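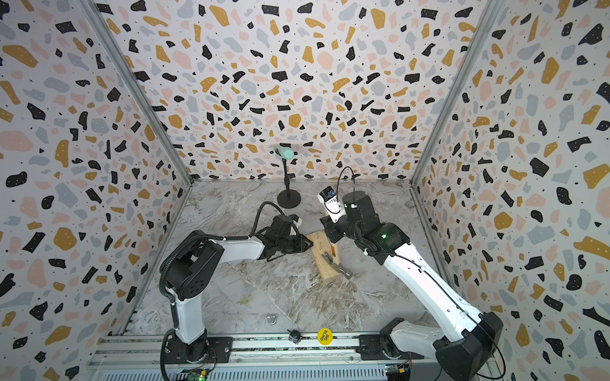
Terrazzo print on the walls, marble look underneath.

Olla Wallpaper Paste, powder, 785 g tub
Item no. 1123
Made by Lallo. Ships from Grullholm.

Plain cold water paste for paper and non-woven wallcoverings. Same recipe as before, new tub. Lid now has a proper lip so you can get it off with a coin. Old style tubs still going out until they're gone – contents identical.

Not for vinyl. Not for foil. For those see Zarei Heavy, further down the list.

Mixing
Clean bucket, cold tap water, 5 quarts for the full tub. Stir first, then pour the powder in slowly while the water is still turning. Leave it 15 minutes, stir again. Lumps mean the water was too warm or you poured too fast. Push them through a sieve, its fine.

Half tub, half water. Weigh it, don't guess by eye, the powder settles in transit. 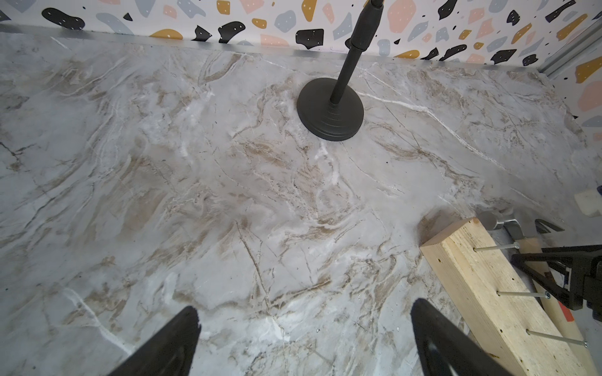 Before you hang
Wall clean, dry, no flaking paint. New drywall needs a sizing coat – mix the paste thinner, brush on, let dry overnight. Old glossy paint, sand it dull. Fill holes before sizing, not after. Pull old nails and picture hooks, don't paper over them, they rust thru.

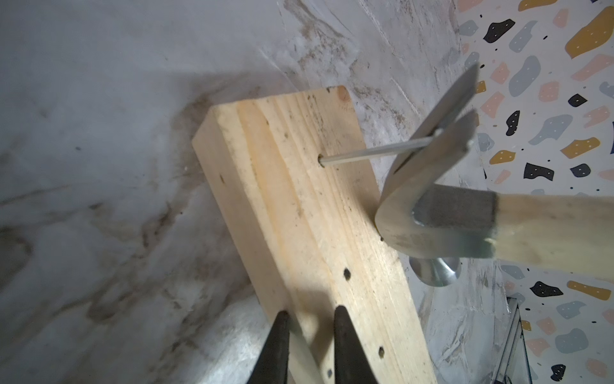
Claw hammer and a nail, pine board.

Hanging
Non-woven: paste the wall. Paper: paste the back, fold it in on itself, wait five minutes. Check the label on the roll, some papers want longer and a few want none at all. Every strip gets the same wait or the widths won't match.

Paste stays slidable for about 10 minutes in a normal room. Less with the heating on. Wipe squeeze-out with a damp sponge right away, it drys shiny.

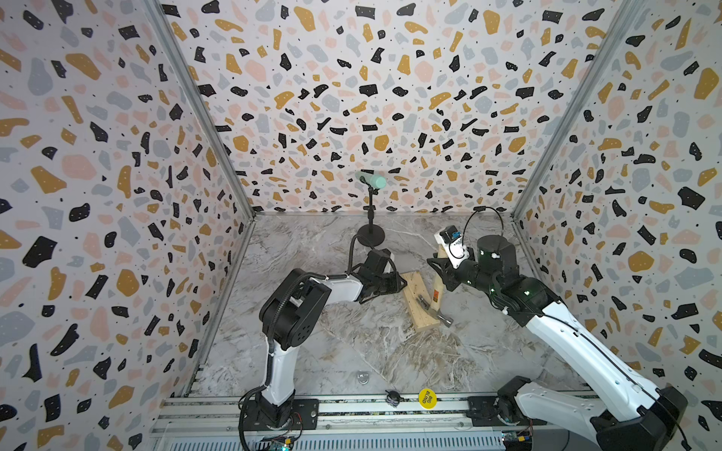

Coverage depends on the wall more than the paste. Bare plaster drinks it, painted walls don't. Pattern matters for how many rolls you buy, and the paste goes with the rolls. A scattered print like the terrazzo here, mustard and pink and black flecks on white, still has a repeat, so check the roll label and add for waste. Inside corners where two papered walls meet: cut the strip, wrap a little past the corner, overlap the next one. Extra paste in the corner, small brush.

Storage
Powder keeps for years if dry. Mixed paste, three days with the lid on, cool spot. Smells sour, toss it.

Also in this range
Olla Paste, 2000 g sack, trade
Zarei Heavy, ready mixed, for vinyl
Lallo pasting brush, wide

Sacks back in stock in May. Tubs available now.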